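Week 9: The trade label as a printed object

Read before class: the Brasano chapter in the course packet, and the first 3 plates of the Evangelista album.

Last week dealt with the engraved trade card, which a shopkeeper handed to a customer across the counter. The label is a different kind of document. It travels with the goods, is handled by people who never visit the shop, and is usually destroyed when the package is opened. Survival is therefore uneven. Most of what we have comes from printers' sample books, where unused copies were pasted in as a record of work done. A sample book tells us what a shop could print. It does not tell us what was sold, or for how long.
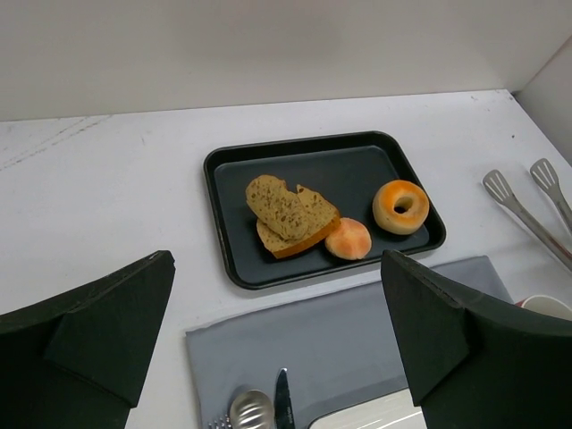

1. Process

Labels were first cut in wood or engraved on copper. Copper gives a fine line but wears down under long runs, and the plate must be inked and wiped for every pull. Lithography removed much of this labor. A design could be copied from one stone to another by transfer paper, so a single sheet might carry the same label many times over. Look for small differences between copies on an uncut sheet - a broken serif, a filled letter - as these show where the transfer was laid down badly.

Color was added by hand at first, then from separate stones, one for each ink. Register marks were normally trimmed off. Where they remain, note their position in your catalog entry.
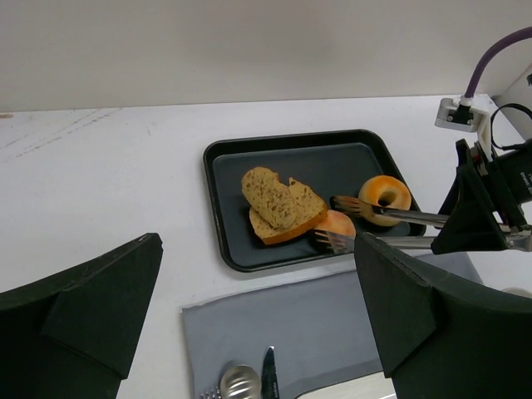
Fig. 2. Slices of multigrain bread on a black tray.

2. Stock designs

The Brasano shop kept a large set of borders and vignettes with a blank panel in the middle. The client's name was added in type. The same harbor view appears on labels for soap, thread, and cordial, so it cannot be read as evidence of where any of these goods were made. Students often treat the picture as the client's choice. In the Nosico ledger, 90 of the orders give only a border number and a quantity.
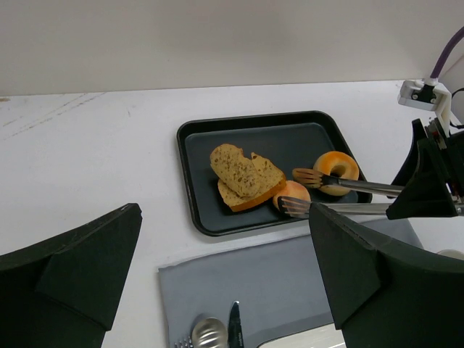 Nivaldo Fontes objects that a border number is still a choice. The client had the sample book open on the table and could have asked for another, and a cheap decision should be studied with the same care as an expensive one. His point applies best to repeat orders, where the client had seen the label in use and asked for it again.

3. Imitation

A successful label was soon copied. The copyist kept the color and the general layout and changed the name by a letter or two. Buyers who could not read the text, or read it only in part, went by shape and color, and the copyists knew this.
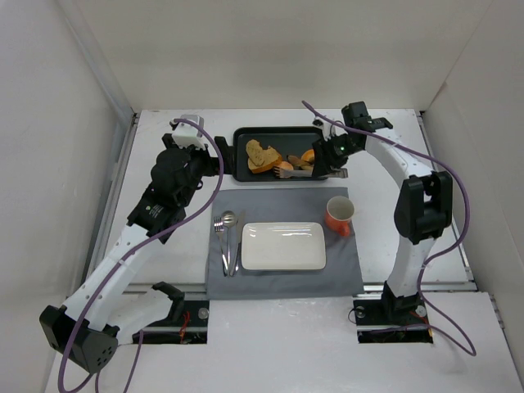 Disputes over copied labels produced a useful body of paper. Each side had to submit the labels as exhibits, and these were filed flat, away from light, with a written account of how the two differed. The colors are often stronger than in the albums. The weakness of these files is that they preserve only the cases someone thought worth the expense of bringing.

4. Terms to know

Transfer paper: coated paper used to move a drawing onto the stone.
Vignette: a small picture without a ruled edge.
Uncut sheet: a printed sheet before the labels are separated.

Assignment

Choose 2 labels from the Uverex database that share a border. Describe the process used for each and list every change between them. Do not date a label from its style alone. Entries are due at the start of the November review session.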